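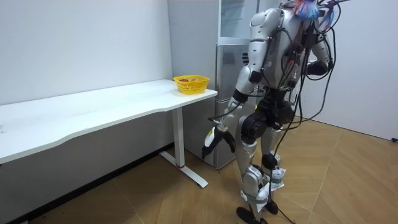 Figura 1. Escritorio blanco y largo contra la pared, sobre suelo de parqué claro.

Sección 2. Montaje y puesta a punto del escritorio de pared Flokent

Enhorabuena por su escritorio, y gracias por dedicar un rato a leer estas páginas antes de abrir todas las bolsas de tornillos a la vez (sabemos que la tentación es grande, nosotros también montamos muebles en casa). Un escritorio largo pegado a la pared es de esos muebles agradecidos que parecen sencillos y que lo son, siempre que la pared, el suelo y el tablero se lleven bien entre ellos. A eso dedicamos esta sección: a elegir el sitio, nivelar las patas, fijar el tablero y dejarlo todo listo para trabajar, estudiar o hacer rompecabezas de 1.000 piezas sin que nada se mueva.

2.1 Antes de empezar

Reserve una tarde tranquila y, si puede, pida ayuda. El tablero pesa y, sobre todo, es largo, de modo que una persona sola acaba casi siempre rozando una esquina contra el marco de la puerta. Deje el embalaje extendido en el suelo como alfombra de trabajo, porque le servirá hasta el último paso.

Va a necesitar:

Un nivel de burbuja, cuanto más largo mejor
Un destornillador de estrella
La llave hexagonal incluida en la bolsa A
Un lápiz blando y una cinta métrica
Fieltros adhesivos, si el suelo es de madera
Un detector de cables y tuberías

Compruebe que en la bolsa A están las 6 patas regulables y que en la bolsa B hay 7 escuadras: seis para la pared y una de repuesto. Si le falta algo, no siga adelante con lo que tenga a mano. Llame o escriba al servicio de atención al cliente, donde el equipo de Fotis Athanasiadis le enviará la pieza desde el almacén de Plimville sin pedirle que devuelva el mueble entero.

PRECAUCIÓN: no taladre la pared sin haber pasado antes el detector. Los enchufes suelen tener cables que suben o bajan en vertical desde la caja, y un escritorio de pared queda casi siempre cerca de alguno.

2.2 Elegir el sitio

1. Mida la pared de rincón a rincón a la altura del rodapié y repita la medida a la altura del tablero. Anote la menor de las dos, que es la que manda.

2. Piense en la luz. Lo más cómodo es que la ventana quede a un lado, a la izquierda si escribe con la derecha y al revés si es zurdo. Con la ventana a la espalda tendrá reflejos en la pantalla toda la mañana.

3. Siéntese en la silla que vaya a usar, en el lugar donde irá el escritorio, y échese hacia atrás como quien acaba de terminar un informe larguísimo. Si choca con una cama, un armario o una puerta que se abre hacia dentro, es mejor saberlo ahora.

4. Marque con lápiz, muy suave, la línea superior del tablero en la pared. Use el nivel y no se fíe del rodapié, que en muchas casas sigue las alegrías del suelo.

Nota: si el rodapié sobresale mucho, el tablero no llegará a tocar la pared. Puede dejar esa pequeña rendija para pasar los cables o cubrirla con el perfil embellecedor Prukent, que se vende por separado y se corta con una sierra de mano.

2.3 Montar las patas

5. Coloque el tablero boca abajo sobre el embalaje. La cara buena lleva una película protectora; no la retire todavía, por mucho que apetezca.

6. Presente las patas en sus alojamientos y enrosque cada una a mano, sin llave, hasta que deje de girar con facilidad. Después apriete con la llave hexagonal un cuarto de vuelta.

7. Gire el pie regulable de todas las patas hasta el mínimo. Partir desde abajo facilita mucho la nivelación posterior.

8. Si su suelo es de parqué, pegue ahora los fieltros. Limpie antes la base de cada pie con un paño seco; con polvo no agarran y aparecerán un día, sueltos, debajo de la silla.

PRECAUCIÓN: levante el escritorio entre dos personas, una en cada extremo, y apóyelo a la vez sobre todas las patas. No lo incorpore haciendo palanca sobre las de un solo lado.

2.4 Nivelar y fijar

9. Arrime el escritorio a la línea de lápiz y ponga el nivel en el centro del tablero, primero a lo largo y luego a lo ancho.

10. Suba los pies que lo necesiten, poquito a poco, empezando por las esquinas y dejando para el final las patas centrales. Estas deben tocar el suelo sin empujar el tablero hacia arriba.

11. Apoye las dos manos en el borde delantero y cargue algo de peso. Si baila, repita el paso anterior con calma - casi siempre es una sola pata la que se ha quedado corta.

12. Atornille las escuadras, primero al tablero y después a la pared, con tacos adecuados al material. Para paredes de yeso laminado, pida en la ferretería tacos específicos.

13. Borre la línea de lápiz con una goma blanca y retire la película protectora tirando despacio desde una esquina.

2.5 Los primeros días

Espere al día siguiente para colocar encima lo más pesado. Cuando haya pasado un mes, vuelva a comprobar el nivel y dé un repaso a los tornillos de las escuadras, sobre todo si lo montó en enero con la calefacción puesta, que reseca la madera del suelo y la mueve más de lo que uno imagina.

Para la limpieza diaria basta un paño de microfibra apenas humedecido. Las marcas de bolígrafo salen con una gota de jabón neutro; evite el estropajo y los productos con disolvente, que dejan el blanco mate a corros.

Si vive cerca de nuestra tienda de Abu Hammour, puede pasar a ver el escritorio montado y preguntar lo que quiera. Lleve las medidas de su pared apuntadas en un papel y le ayudaremos a elegir los accesorios. La colocación de cajoneras y pasacables se explica en la sección 3.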